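Iva - Wortliste Haushalt und Werkstatt (Deutsch)

Iva ist eine Liste deutscher Bezeichnungen für Behälter, Werkzeuge und Kleinteile, mit regionalen Varianten, Genus und Pluralform. Sie richtet sich an Leute, die Wörterbücher, Kreuzworträtselprogramme oder Rechtschreibprüfungen bauen. Gepflegt wird sie von Dalal Bataineh.

Stand: Oktober
Format: CSV, UTF-8, Trennzeichen Semikolon
Lizenz: CC BY 4.0

Inhalt

Die Liste enthält 4000 Einträge. Davon haben 3000 nur eine Form, die im ganzen deutschen Sprachraum verstanden wird. Bei den übrigen ist mindestens eine regionale Variante verzeichnet, etwa Eimer und Kübel oder Kehrschaufel und Kehrblech. 453 Einträge tragen den Vermerk "veraltend". Sie bleiben in der Liste, damit ältere Texte geprüft werden können.

Die Einträge sind auf 13 Sachgruppen verteilt. Jeder Eintrag gehört zu genau einer Gruppe. Wo zwei Gruppen in Frage kommen, zählt der häufigere Gebrauch: Trichter steht unter Küche, Schraubglas unter Aufbewahrung.

Spalten

id - laufende Nummer, wird nach dem Löschen eines Eintrags nicht neu vergeben
lemma - Grundform im Nominativ Singular
genus - m, f oder n; bei schwankendem Genus beide Angaben mit Schrägstrich
plural - Nominativ Plural, leer bei Wörtern ohne gebräuchlichen Plural
region - Kürzel nach der Datei regionen.csv, leer bei allgemein verbreiteten Wörtern
gruppe - Kürzel der Sachgruppe
verweis - id der Hauptform, falls der Eintrag eine Variante ist
vermerk - "veraltend", "fachsprachlich" oder leer

Abgrenzung der Behälterwörter

Die Gruppe Aufbewahrung hat die meisten Rückfragen ausgelöst. Kiste, Kasten, Box, Wanne und Behälter überschneiden sich stark, und die Grenzen verlaufen je nach Region anders. Wir führen Behälter als Oberbegriff. Kiste und Kasten stehen als eigene Hauptformen, auch wenn im Süden Kasten zusätzlich den Schrank bezeichnet. Diese zweite Bedeutung hat eine eigene id und gehört zur Gruppe Möbel. Wanne ist als offenes Gefäß geführt, mit eigenem Eintrag für jede gebräuchliche Zusammensetzung.
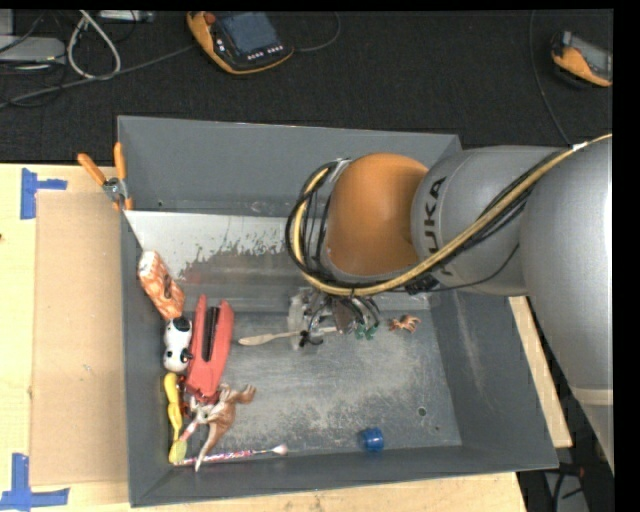
Schreibweise

Maßgeblich ist die amtliche Rechtschreibung. Sind zwei Schreibungen zugelassen, steht die häufigere unter lemma und die andere als eigener Eintrag mit Verweis. Schweizer Formen mit ss werden nicht gesondert aufgenommen, sie lassen sich beim Einlesen erzeugen. Markennamen, die wie Gattungswörter gebraucht werden, fehlen absichtlich.

Herkunft der Daten

Der Grundbestand stammt aus der Wortsammlung Floson, die nicht mehr weitergeführt wird. Die Pluralformen wurden beim Übertragen einzeln durchgesehen. Regionale Varianten kamen über Einsendungen dazu und wurden nur aufgenommen, wenn zwei Personen aus derselben Gegend sie unabhängig voneinander genannt hatten. Namen der Einsender sind nicht gespeichert.

Bekannte Lücken

Südtirol und Ostbelgien sind schwach vertreten.
Verkleinerungsformen fehlen fast ganz. Aufgenommen sind nur solche mit eigener Bedeutung, zum Beispiel Kännchen.
Die Gruppe Garten ist noch nicht auf Doppelungen geprüft.
Bei Fremdwörtern aus dem Englischen ist das Genus teils unsicher, die Angabe folgt dann der Mehrheit der Einsendungen.

Verwendung

Die Datei iva.csv lässt sich mit jeder Tabellenkalkulation öffnen. Beim Import die Spalte id als Text einlesen, sonst gehen führende Nullen verloren. Für das Rätselprogramm Movance liegt im Ordner export eine gekürzte Fassung ohne Umlaute bereit - dort ist ä zu ae aufgelöst, ß zu ss.

Korrekturen

Bitte pro Meldung nur ein Wort, mit id und Ortsangabe. Vorschläge für neue Sachgruppen werden zurzeit nicht angenommen.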